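Rinsing strawberries: before or after the fridge?

pulside
Bought 500 grams on the 17th October, rinsed the lot, fuzzy in 2 days. My own fault, apparently.

drusum7
Yes. Rinse when you eat. Leave the green caps on too.

cletus
Disagree. Vinegar rinse, dry them well, mine last a week.

drusum7
A week of salad dressing.

cletus
You can't taste it. I serve them plain, one small bowl each, caps on so there's something to hold.

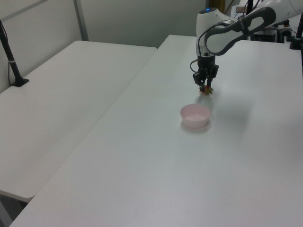 Pink bowls, before anyone asks. They make pale berries look worse, so buy red ones.

pulside
Mine are gray. Any bowl for that?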